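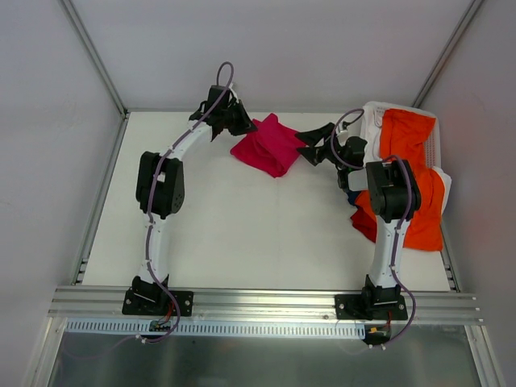 4. Primeira lavagem de panos e toalhas coloridas

A Koyama Clisbridge sai de fábrica com o programa Cores selecionado. Antes de lavar peças novas, siga os passos:

1. Separe as peças por tom e leia as etiquetas.
2. Distribua a carga no tambor, sem ultrapassar 5 kg.
3. Coloque detergente líquido na gaveta da esquerda, até o nível II.
4. Escolha Cores e reduza a centrifugação para 800 rpm.
5. Pressione Iniciar. A porta trava após 4 segundos.

Nota: tecidos de cor intensa podem soltar tinta nas primeiras lavagens — lave-os à parte.

Cuidado: não abra a gaveta durante o enchimento. Se o visor mostrar E29, feche a torneira, desligue o aparelho da tomada e consulte a seção Filtro de entrada.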